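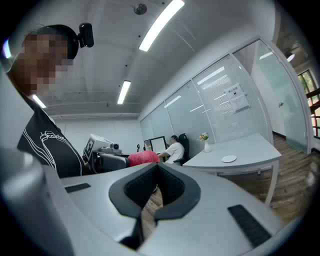 4.2 Placing the table

The Pindance table is supplied with the top and legs packed separately. Assemble it as described in section 4.1 before choosing its position. In a shared office, stand it clear of the desks, with its long side parallel to the nearest wall or partition. The white table here stands in front of glass partitions. Keep small items such as a vase toward a back corner and leave the front edge for plates.

1. Check that all four legs touch the floor.
2. Turn the adjusting foot on any leg that does not. Do not turn a foot out more than 6 mm.
3. Leave 865 mm between the table and the nearest chair in use.
4. Tighten the leg bolts again after the first week.

CAUTION: Do not drag the table by its top. Two people must lift it, one at each end.

NOTE: On plank floors, fit the felt pads from the Reltilow accessory bag. The pads must be replaced when worn - part numbers are listed in section 7.

4.3 Setting out plates and fruit
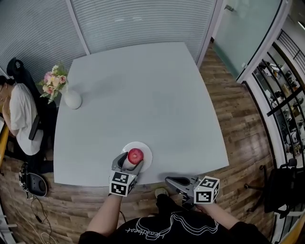

Plates are placed after the table has been leveled and wiped down. Set each plate flat, with its full rim supported by the top. The round white plate stands close to the near edge, where a red apple can be put down or picked up without reaching across the table. The flowers remain at the far left corner, away from the plate.

1. Place the vase first and fill it in position. Stop 40 mm below the rim.
2. Place the plate.
3. Place the fruit in the middle of the plate, one piece at a time.
4. Wipe up any water at once.

CAUTION: Do not slide unglazed dishes across the top. Scratches are not covered by the warranty.

NOTE: For cleaning, use a damp cloth and mild soap only. See section 4.4.

Text: Naima Hamdy. Checked: Shaimaa Benjelloun, March.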